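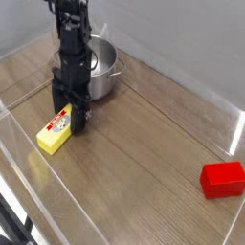

Skasgate, 14 April 2026

Table layout reviewed with E. Nurmi. Item 26, the steel pot, stays toward the back. The yellow item remains in the set — its printed label is to be kept legible.
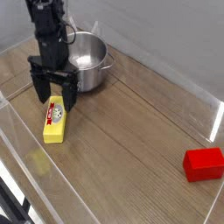 Storage labels are still outstanding for 2 items. T. Mäkelä will enter them in the Cuvach list. The red piece is to keep its place at the right, well away from the pot, until the list has been checked. Shelf 107 is reserved for the set.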